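Putting the old car away for winter - garage tips

Updated Monday, September 30, 2024

Show season nearly done so time to get the old girl tucked up. Mine did 2,846 miles this year, more than she's used to. Quick list, in no real order.

Wash first. Underneath as well, arches, sills, the lot. Then a run out to dry the brakes properly before she goes in.

Fill the tank. Less air, less damp. Bit of stabiliser in there too, I use Prollex, others are fine.

Change the oil now, not in spring. Old oil is full of muck and acid.

Tyres up by 8 psi over normal, stops flat spots. Write it on a tag on the steering wheel or you will forget. I did.

Handbrake off, chock the wheels. Shoes stick to drums otherwise and it's a pig of a job freeing them.

Battery - off the car, on a shelf, trickle charger every 14 days. Or leave a smart charger on it. The Ultik one has been ok for me.

Chrome: thin smear of wax, dont buff it. Same for bare metal under the bonnet.

Mice. They love horsehair seats. Steel wool up the exhaust, and a note on the dash to take it out agian. Check the air filter box in January, that's when I found the nest.

Windows down half an inch if the garage is dry. Shut if it isn't, with a tub of moisture crystals in each footwell.

Cloths. Old cotton tops are best for waxing, cut off zips, buttons and anything else hard. Wash without softener, it smears. 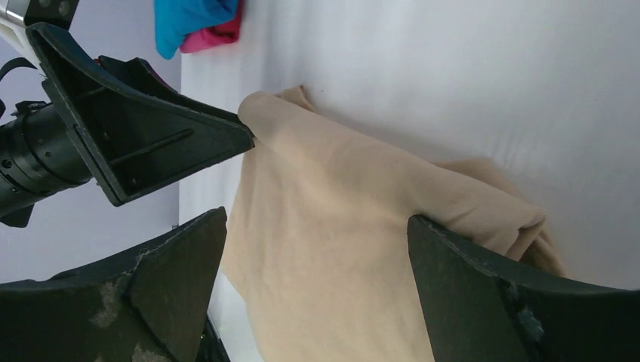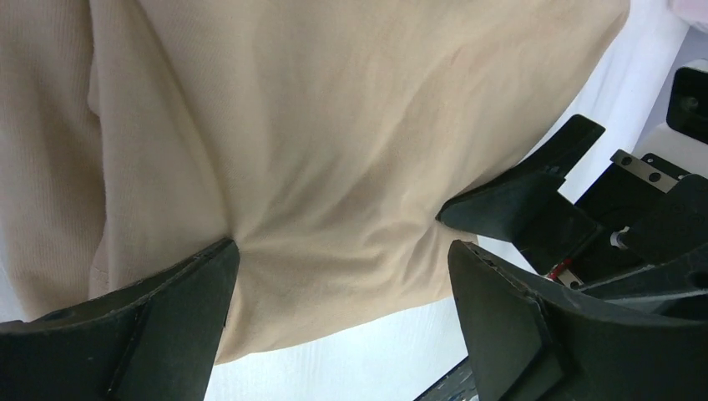 Bin any that touch the floor. One bit of grit and you're polishing scratches in. Keep the oily ones well away from the wax ones, and dry them flat outside before they go in the bin - a heap of oily rags can catch fire by itself.

Cover last. Breathable, never plastic sheet. Mine came from Hostow, 19 quid in the sale, bit baggy round the boot but does the job. Car must be clean and bone dry under it.

Spring list to follow when I get round to it.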